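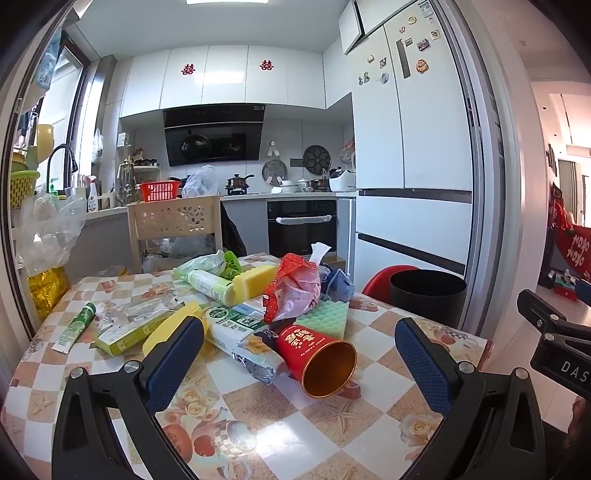
The kitchen table before sorting, with the trash bin alongside.

Progress report to the Plultell Fund
Household Clearing and Storage Project, Nusdale
June 4, 2020
Prepared by Montri Wannasri

Work in May moved from the bedrooms to the kitchens. We finished 6 of the homes on the Nusdale list and started on 2 more in Zakolbridge. That brings the total to 61 since the grant began.

Kitchen tables take longer than we budgeted for. They collect whatever has no place of its own – sponges, snack packs, cartons, paper cups, plastic bags, a spray can – and each item has to be picked up and decided on. We now sort in a fixed order. Trash goes first, then food, then cleaning supplies. Tubes of toothpaste or ointment are set aside for the household to check. Bags on chairs and on the floor are left until the tabletop is clear.

Cleaning supplies go under the sink or on a shelf the household picks. Wall cabinets are only opened with permission, and decorations on the doors stay where they are.

Spending is on plan. Roughly 1,000 was used for bins, shelf liners and labels, all bought through Sangkhawat. The second order of bins arrived short and the balance is due with the next delivery.

Next period: finish the Zakolbridge kitchens, make return visits in Nusdale, and send the revised sorting sheet for your comments.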